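Accueil > Entraide auto > Monospaces et familiales > Achat d'occasion

Ce site utilise des cookies pour mesurer son audience. En poursuivant votre visite, vous acceptez leur dépôt. Tout accepter - Paramétrer

Sutero 1.6 diesel d'occasion : la distribution n'a jamais été faite, je signe ou pas ?

Posté par lulu_break38, 24 février 2024

Bonjour à tous ! Je tourne en rond depuis une semaine alors je viens vous embêter. On attend notre troisième (ouiii !) et notre petite citadine ne suffira plus, donc je regarde les monospaces compacts. J'en ai trouvé un qui me plaît beaucoup, un Sutero 1.6 diesel, gris, sept places, carnet presque complet, chez un garage Malinowski à une demi-heure de la maison. Il a 13 ans, l'intérieur est nickel et il y a même les petites tablettes derrière les sièges avant.

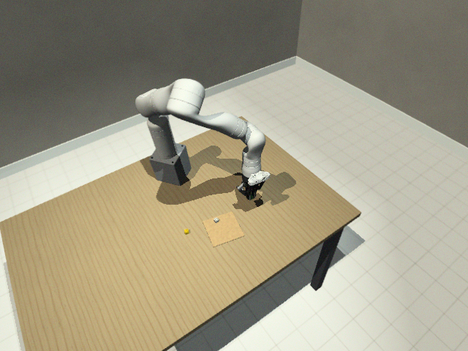 Le souci, c'est que j'ai épluché les factures et que je ne vois nulle part la courroie de distribution. Le vendeur me dit qu'elle « tient facilement » et qu'il me fait un geste sur le prix si je la fais faire de mon côté. J'ai demandé deux devis : 893 euros dans un centre Gatix, avec la pompe à eau, et 1 089 euros à la concession, pompe à eau et courroie d'accessoires comprises. Ça pique un peu !

Du coup, est-ce que je négocie, est-ce que j'exige que ce soit fait avant, ou est-ce que je laisse tomber ? Et les deux sièges du fond, on peut y mettre un rehausseur ou c'est juste pour dépanner ? Mon conjoint dit que je me prends trop la tête, mais c'est moi qui fais la route tous les matins...

Posté par vieux_diesel

Salut, et félicitations pour le petit !

J'ai le même moteur depuis 15 ans, dans la berline, donc je connais un peu la bête. La courroie, c'est une question de kilomètres mais aussi d'âge, et ça les vendeurs l'oublient volontiers. Regarde la préconisation dans le carnet, à la page des gros entretiens, tu auras les deux limites. Sur une voiture de cet âge sans facture, moi je considère qu'elle est à faire, point. Si elle casse en roulant, tu peux dire adieu au moteur.

À ta place je demanderais que le garage la fasse avant la livraison, avec la facture à ton nom et la référence du kit dessus. Le « geste » sur le prix, je m'en méfie - il est souvent bien plus petit que le devis. Et fais mettre la pompe à eau en même temps : la main-d'œuvre est quasiment la même, ce serait dommage de tout redémonter l'année prochaine.

Pendant l'essai, pense aussi à :

- démarrer moteur froid et écouter si ça claque 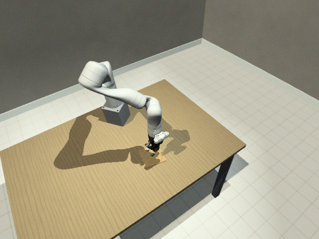 - passer toutes les vitesses, marche arrière comprise, et sentir si l'embrayage patine en côte

- rabattre et relever les deux sièges du fond, les tirettes se grippent quand elles ne servent jamais

- regarder sous le tapis du coffre s'il y a de l'humidité

Pour les rehausseurs au troisième rang je ne sais pas, mes enfants sont grands !

Posté par mimi.plerkum

Coucou, nous on en met un au fond, ça passe mais la ceinture est pénible à attraper. Emmène ton siège auto à l'essai et installe-le pour de vrai. J'ai fait Plerkum - la mer avec trois enfants dedans, valises sur le toit, et on s'est bien amusés. Pour la courroie aucune idée, c'est mon frère qui s'en occupe. Bon courage !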